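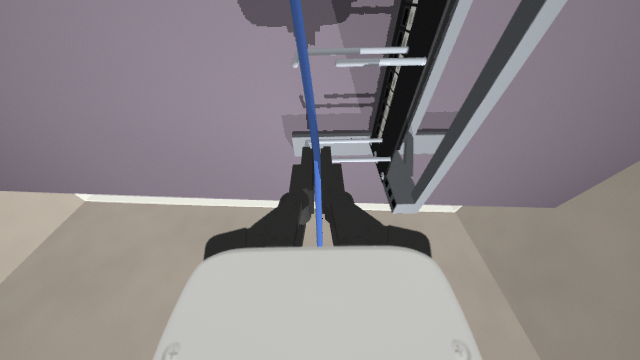 October, bench notes, dye room

Back on the walnut hulls after lunch. The bucket from the Trikia orchard has been soaking since the end of last month and it smells like a wet basement, which I've decided is a good sign. Strained it twice through the old pillowcase, then once more through a coffee filter because I got impatient with the grit. (Whoever borrowed the fine mesh sieve, please bring it home!)

Plan was simple enough: 550 grams of the Drorkell two-ply, scoured yesterday, split into skeins and dyed without mordant. Walnut doesn't need it and I wanted to see the plain brown before I start fiddling with iron. Heated the pot slowly, got it up to just under a simmer, and held it there while I answered email and let my tea go cold.

First skein came out a sort of weak toast color. Second one, left in twice as long, was much better -- a real bark brown with a little red in it when you hold it by the window. Third one I forgot. It's very dark and it feels a bit harsh, so I'm going to give it a vinegar rinse and hope.

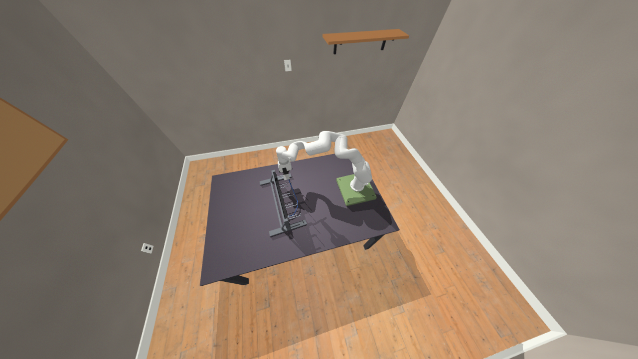 What I'm really after is the green for the Funduvport blankets, and I keep circling around it. The order says "moss," and everybody's moss is different. Weld over a weak indigo gives me something much too bright, like a lime popsicle. Weld with a splash of iron goes the right kind of dull but it dries gray. The olive green of that square block under the arm's foot, with the lighter green on the upper face, is pretty close to the pair I want: the light one for the stripe and the darker front for the border. So I'm going to stop arguing with the word moss and aim there.

Tried 9 percent weld on a scrap this afternoon, then 19 percent on another, both with the same quick indigo dip afterward. The stronger one wins by a mile. It still needs knocking back, so tomorrow I'll put a pinch of iron in the last ten minutes and stir like mad so it doesn't blotch. Last time I walked away from an iron pot I got leopard print.
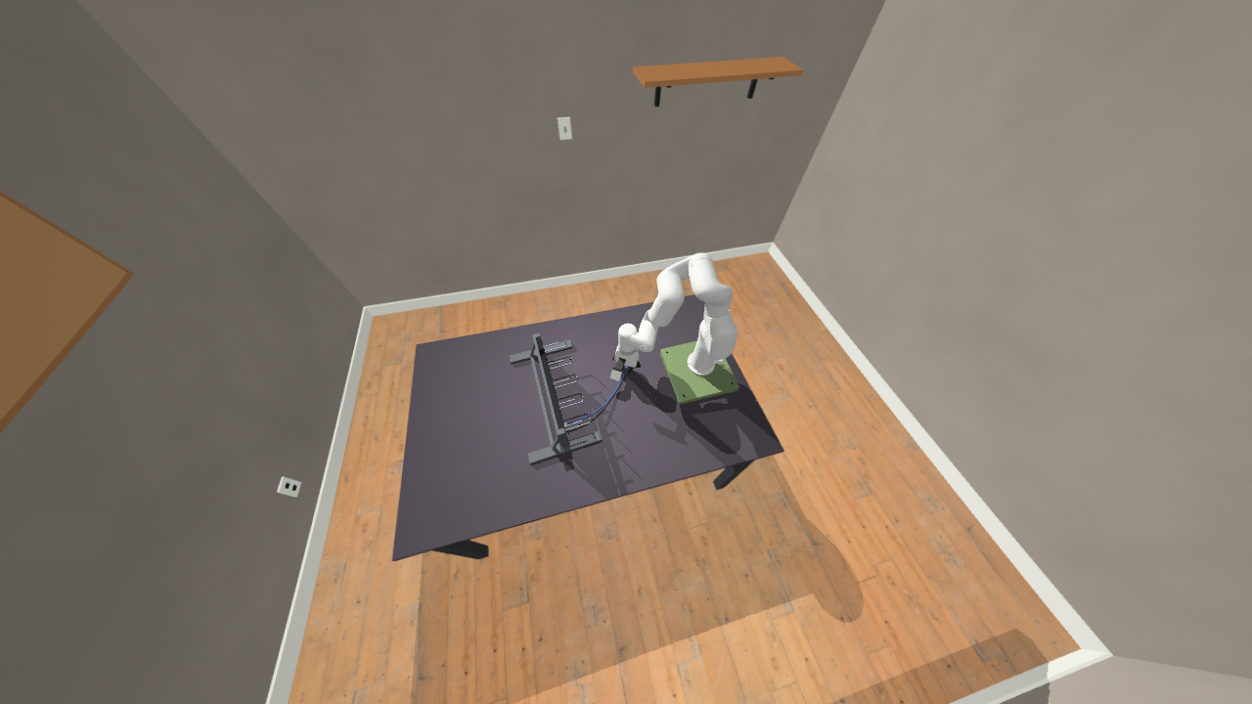

If the iron behaves, I'll scale up to 500 grams in the big steel pot and do the border yarn in one go. I don't want to split it over two baths again. The Ó Súilleabháin throw still has that faint line across the middle where I changed pots, and I see it every time I unfold the thing.

Other stuff: pH strips are nearly gone. The indigo vat was looking sleepy this morning, bluish on top with hardly any bronze, so I fed it some fructose and put the lid back on. Checked again at 4 and it had perked up a little. Leave it alone overnight, please, no poking.

Walnut skeins are on the rack by the back door. Don't put them in the sun yet.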